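Recording Demonstrations for the Steamer Tray Task

Operators at Hesska should complete the calibration page before starting. Each session contributes to a target of 3000 demonstrations, collected in batches of 300.

1. Set the buns in a ring around the center of the tray. Vary the spacing slightly between takes – identical layouts teach the policy very little.
2. Start recording before the fingers close. The approach is part of the example.
3. Grip the tray by its rim and move at an even pace. Hold the end position for 3 seconds, then stop the recording.
4. Label the take as complete, partial or failed. Failed takes are kept and must not be deleted.

Review the wrist view after every batch. The rim and the perforated base should both be easy to make out. 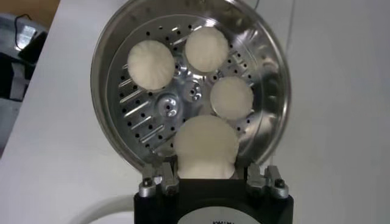
Batches that pass review are uploaded by the shift lead before 4 p.m.

Comments

Rodrigo Requena: Does a dropped bun count as partial or failed?

Lina Sabbagh: Partial, if the tray reached its end position.

Hacer Karaca: Step 4 cleared up our labels. Thank you.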